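About Podorero

Podorero is a textile care and reuse company based in Craddock. We receive household cloths, scarves, napkins and table linens from hotels, theaters, event halls and private homes, and we sort, fold, mend and return them, or pass them on to a second owner. Our work is carried out on behalf of clients who have more fabric than they have time to look after.

The company was founded by Osian Cadwaladr, who had managed the linen rooms of a hotel group and wished to offer smaller businesses the same standard of care. It began in one rented unit with a single folding table. Today Podorero operates from 2 sites, the main workroom in Craddock and a receiving and storage building in Jistamstead.

Our Work

Every delivery is checked in at Jistamstead and given a client number, which stays with it until it leaves us. Items are then separated by weight and weave. Thin and printed fabrics are handled apart from heavy cottons and toweling, as they crease differently and need a lighter touch at the folding stage.

Folding is done at the table, one piece at a time. A cloth is taken up by its sides, opened out and laid flat before the first fold is made. Edges and trims are inspected at this point, and any piece with a pulled thread or an open hem is set aside for the mending bench. Clients may specify a house fold. Those who do not receive our standard fold, in quarters with the trim facing outward.

A typical contract covers 500 pieces a month. The largest we have accepted to date is 800, for the banqueting rooms at Prallent, and that arrangement continues.

Our People

Podorero employs 20 staff members across both sites. New employees spend their first weeks at the folding table regardless of the position for which they were hired, including those who will work in accounts or on the delivery routes. The company regards this as the proper introduction to its business — it also means that help is available when a large order arrives in November, our busiest month.

Our Standards

Work surfaces are plain and light in color so that marks and loose threads can be seen against them. Finished work is packed by client and is never combined with the goods of another. Any item lost or damaged in our care is reported to its owner in writing and replaced or credited.

Company News 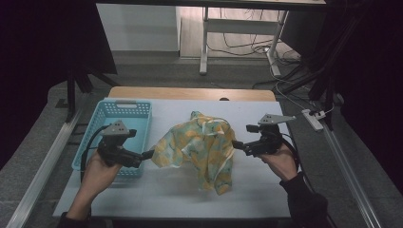 CRADDOCK, 31 Jan 2024 — Podorero has extended its service to include small lots of printed and patterned cloths, which were previously accepted only as part of a larger contract. Lots may be delivered in the client's own basket or bag, and will be returned in the same. Mending is charged separately and is quoted before work begins.

Inquiries concerning the new service should be addressed to the Craddock office. Visits to the workroom may be arranged by appointment.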